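Workshop notebook, bench 2
30th March

Started the power supply sorting again. Last week I only got as far as clearing the bench, and then Kenna needed it for the Pulel job, so everything went back under the table and I lost my order. I write down what I do this time so that somebody else can continue if I am away.

The units come from the old desktop machines at Ritchie. Keir wants the good ones for the bench supplies we promised to the evening class in April, and the rest go to the metal recycler. The question for every unit is the same: does it start, does it hold the 12 volt line under a small load, and is the fan quiet enough that a person can work next to it. I don't open any case. Abena reminded me that the big capacitors can keep a charge for a long time after the plug is out, and we have no reason to go inside.

Order of work I have settled on:

Look at the mains socket and the switch first. If the socket moves in its hole, the unit goes to scrap without a test.
Smell the vent. A burnt one you know at once.
Put the dummy load on, then bridge the green wire to a black one with the made-up link (not with a paper clip, Tadeo, please).
Read 12 V, 5 V and 3.3 V and write them on the label.
Leave it running 15 minutes and read again.

The meter is the yellow one from Ailsa's drawer. Its leads are a bit loose, so if a reading jumps, push the plugs in before you blame the supply. I lost a good part of the morning to this.

About the cables. The harnesses are the part that takes all the room, and they catch on each other every time a unit is lifted. I tried tying each one with string and it was slow, and you have to untie it again for the test. Now I stand the units upright with the harness gathered on the top, and it is much better. They can stand close together and the wires stay out of the way of the next one.

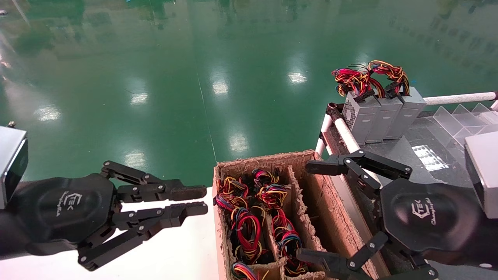

The cut-off looms are another story. We have a lot of them from the units that were scrapped before Christmas, and Keir does not want to throw them away, as the wire is good thick copper and the connectors are useful for making adapters. Until now they were in a plastic bag and it was impossible to pull out one without getting four. A carton with partitions is not a beautiful solution but it does keep them a little apart. If I had more time I would sort by connector: the long motherboard ones together, the drive ones together, and the short odd pieces in the last compartment. For today I am happy if they are only off the floor.

One mistake to note. I put unit 11 on the good side after the first reading and forgot the second one. When Abena asked me for the figure I had nothing to tell her, so I ran it again after lunch. First reading 12.1, after the full time 11.4 with a warm smell, so it is scrap. Without her question it would be in the class box now. From tomorrow the label goes on the unit only after the second reading, never before.

Small things:

Masking tape is a poor label for these cases, it comes off when the metal gets warm. Kenna has some proper white labels from the Dernum order and says I can take a sheet.

The fan noise I judge by ear, and I know this is not very scientific. My rule is that I must hear the radio at its normal level from the stool. Tadeo thinks this is too strict. He can test the next ones and we compare.

The dummy load gets hot on the underside. Put it on the tile and not directly on the bench mat, there is already a brown mark.

Total on Ritchie's delivery list is 237 pieces, but this includes keyboards, mice and mains leads, so please don't be frightened by the number as I was. I asked Ailsa if she can get from them how many are really supplies.

To do next: second reading for the units I started after four o'clock, ask Keir where the recycler's crate is standing now, find a lid for the carton or at least something flat to put over it. Also order 3 new fuses for the meter - I used the last one this afternoon and it was my own fault.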